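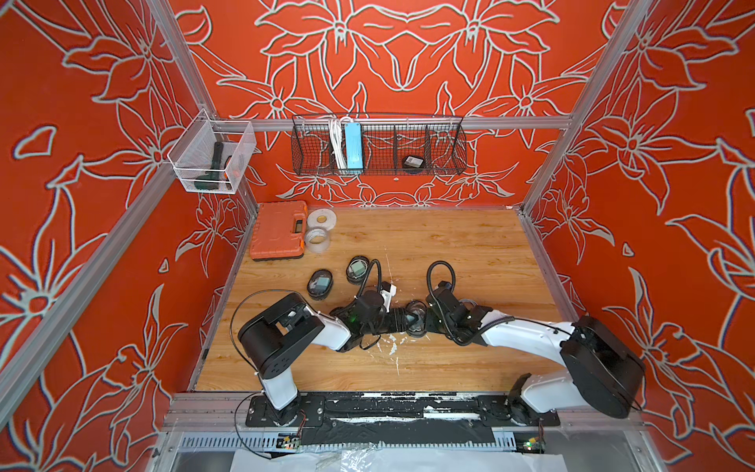
Two-arm cell at the Flomgate workshop, with a round container held between the grippers.

Kukdale Handling Project: progress report, open day and demonstration

1. Purpose

The report covers the March open day at Flomgate and the state of work package 3. It should be read with the budget table already sent to the Gasine programme office. Spending is within the approved limits and no change to the grant is requested.

2. The demonstration

The open day had 52 registered visitors, taken through the workshop in 7 groups. Each group had a short talk on safety, then watched the cell from behind the marked line and put questions to the operator. The first group went in at 10 am.

The task shown was the handling of small round items by two arms working over a shared table. It was chosen from the work package list because it calls for both arms to reach the same point without touching each other, and because visitors can follow it without a screen. Both arms are carried on one rail along the front edge of the table, so the distance between their bases is fixed and is measured only when an arm is changed.
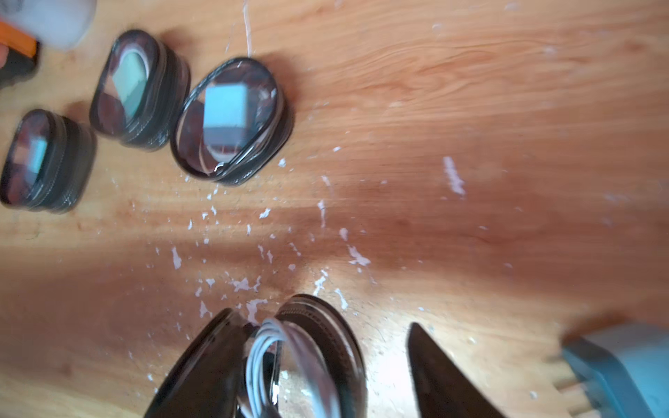

Stacked items are harder than single ones. A stack can shift when the first finger makes contact, and the second finger then closes on a different height from the one planned. The control software now closes both fingers at a lower speed over the last part of the travel. The change was made before the open day and is recorded in the software log under Forsberg release 22.

Clear and glossy surfaces remain a weakness. The view through a glass face changes with the angle of the wrist, and the position estimate can follow what is seen through the glass instead of the rim. Work on using the rim alone is under way but was not ready for the demonstration.

3. Visitor questions

Most questions dealt with cost, safety and the time needed to teach a new task. Two visitors from local packing firms asked whether the cell could be moved between sites. It can, but the arms have to be calibrated again after each move, and the present procedure takes most of a morning. A shorter procedure has been added to the plan for the next period.

One visitor asked for figures on failed grasps. These were not given on the day. They will be issued with the work package 3 results, once the logs have been checked.
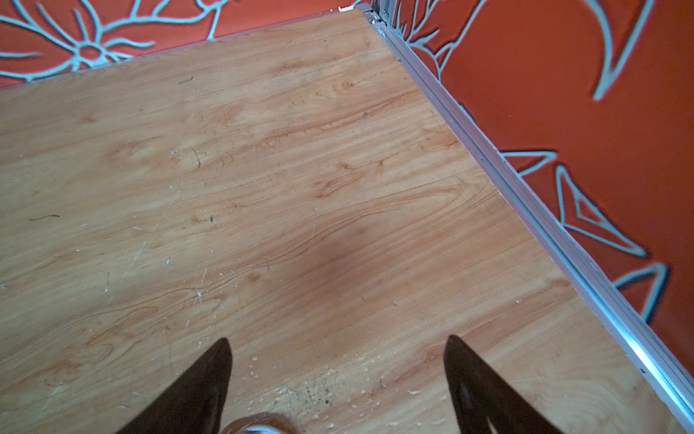 Wrist view of the tabletop, with the gripper fingers at the bottom.

4. Condition of the cell

The table surface is scratched and marked, with fine debris on it. The marks do not prevent the cell from being used, but pale flecks can be confused with the edges of small parts in the wrist views. Wiping down the table will be added to the start-up checklist. A new top has been priced and can be met from the consumables line.

5. Next period

Calibration procedure: first draft to be tested at Flomgate.
Rim detection: trial on single items, then on stacks.
Grasp logs: checking to be completed and results sent to Gasine.
Second demonstration: date to be agreed with the programme office.

The risk register is unchanged except for item 7, delivery of spare gripper fingers, which has been raised from low to medium. The supplier has not yet confirmed a delivery date.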